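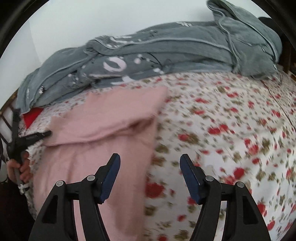 Unit 3. Impression materials: setting and storage

Alginate sets by a chemical reaction once the powder meets water. Warmer water shortens working time. Measure the powder by weight, mix to a smooth paste, and seat the tray before the surface loses its shine.

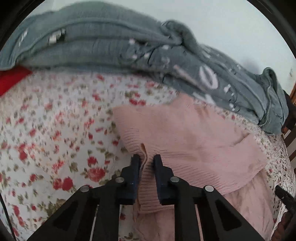 Addition silicone sets without a by-product and can be poured later. Latex gloves may stop the set; use vinyl when hand-mixing putty.

Reading for the April lab: Segura, chapter 29, on tray selection. Bring your own spatula and bowl.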